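Why do we sort things?

Have you ever tipped out a big tub of building blocks and then had to pick them all up again? It can feel like the longest job in the world, especially when dinner is nearly ready and you'd much prefer to keep building. But putting blocks away is a kind of thinking, and it's a kind that scientists, librarians and shopkeepers use all day long. They call it sorting.

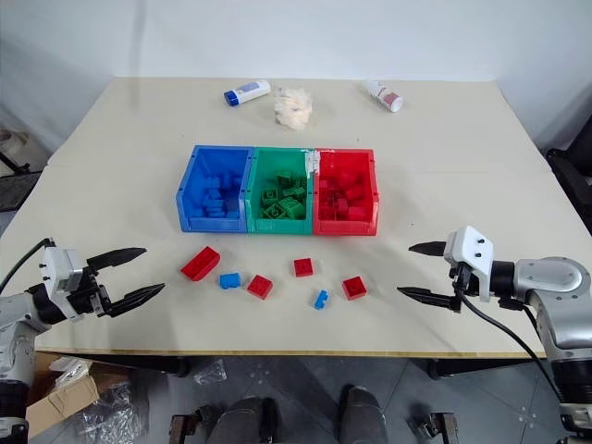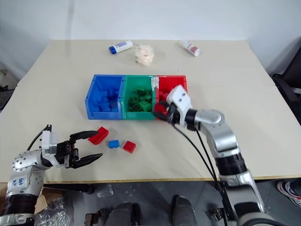 Blue, green and red bins, with loose blocks still on the table in both pictures.

To sort a pile, you need a rule. The rule tells you where each block goes. Colour is a lovely rule to begin with, as your eyes can spot a colour very quickly, even from the other side of the room. A red block goes in the red bin, and it doesn't matter one bit whether it's big or small, or whether it landed on its side.

Now, colour isn't the only rule you could choose. You might sort by size, or by shape, or by how many studs are on top (studs are the little round bumps that help blocks hold together). If you changed your rule to size, a blue block and a red block might suddenly be neighbours! The blocks would be just the same as before – only the rule would be new.

Mathematicians have a special word for a group of things that belong together. They call it a set. All the green blocks make one set, and all the blocks of every colour make a bigger set, with the green ones tucked inside it.

What about something that doesn't fit your rule at all, like a bottle or a fluffy bit of cotton? You can leave it to one side, or you can make up a new group for it. Grown-ups do this too, and their new group is very often called "the bits and pieces drawer".

Try it at home

Find 2 bowls and a handful of buttons, pegs or pasta shapes. Think of a secret rule and sort everything into the bowls without saying a word. Then ask someone in your family to guess your rule. If they get it on the first go, choose a trickier one and have another turn – you could even let them be the sorter while you do the guessing.

Written by Anselmo Urquijo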